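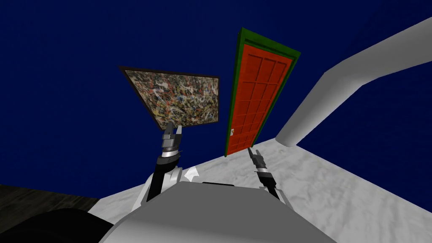

Slide 1: orange-red door, green frame, navy wall.

Open slow. Ask who has ever picked a paint color from a chip the size of a stamp. Wait for the groans.

Mendthorpe story: town offers 200 free color consultations, gets 2 takers, both wanting beige. Pause.

Point to land – people fear the neighbors more than they fear the color. Erkcombe did its whole main street in one gray and called it heritage.

Slide 2. Leave it up and keep talking.
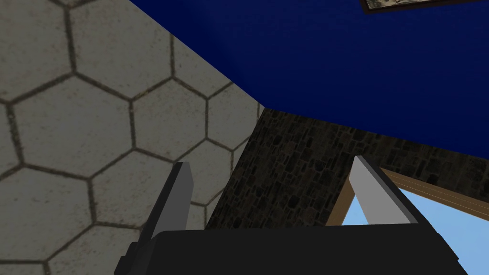
A woman at the Ridgeway talk objected that beige sells houses, and that I wouldn't be the one paying her mortgage. Fair. I own one house and have never managed to sell it.

Test patches: go big, look at 8 a.m. and again at dusk, live with them up to 30 days. My hallway patches went up in March and are now the hallway.

Skip the Cakora bit if running over. Questions.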